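Zurkden Bench Cell: Safe Setup and Marker Practice
Equipment / Arm cells / Zurkden
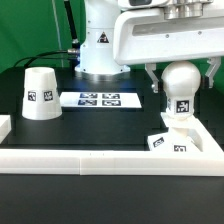
Zurkden bench cell with tagged parts, marker card and parallel gripper.

The Zurkden is a tabletop arm cell supplied by Jimitlow for training in part handling and camera-based location. It ships with a printed practice sheet, which the site is expected to adapt to its own risk assessment.

Mounting
Bolt the base flange to the tabletop. Clamps are not an accepted substitute. Keep the warning label on the column legible and replace it if it is scratched or painted over. Check the cable connector at the column before power-on and leave slack for full base rotation.

Markers
Tags must be flat, matte and free of tape over the printed area. Parts that are picked in more than one orientation carry at least 2 tags. The marker card stays on the table during a run. If the card is moved, repeat the camera calibration before the next pick.

Workspace
Keep-out distance: 600 mm from the base axis, marked on the floor or table.
Loose parts go inside the tray or behind the front rail.
Hands stay out of the tray while the drives are enabled, including when the gripper is open and stationary.
Teaching is done at reduced speed by one person holding the enable switch.

Records
Log every calibration and every protective stop. The sheet has 7 entries per page. Keep completed pages with the machine file.

Practice sheet prepared by Nermina Hodžić. Technical review: Panagiotis Ristić, Angelovski.

Related: Zarkano tag sets, replacement fingers, tray inserts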